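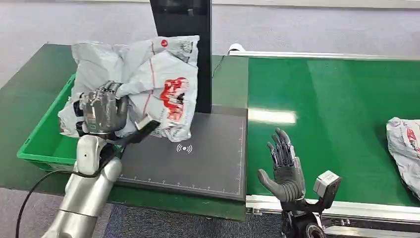

White plastic mailer bag with red printed logo.

Niltora to take back used mailer bags from September

Online clothing seller Niltora will let customers return its plastic mailer bags free of charge from September. Bags can be left at the Maddocks and Olley shops -- labels and all -- and do not need to be washed.

A trial at the Maddocks shop brought in 912 bags. The firm has set a target of 3000 by spring.

"People kept asking us what to do with them," said Siwan Meredith, packaging manager at Niltora. 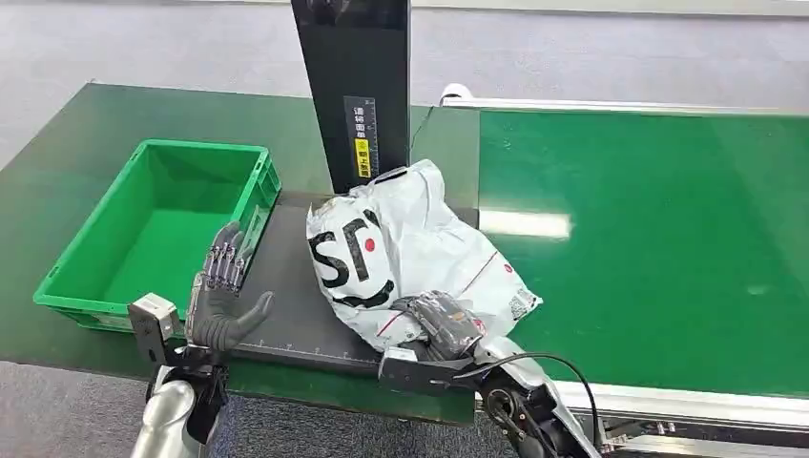
Green plastic crate on a workbench.

Each shop will accept bags from any seller. Padded paper envelopes are not included.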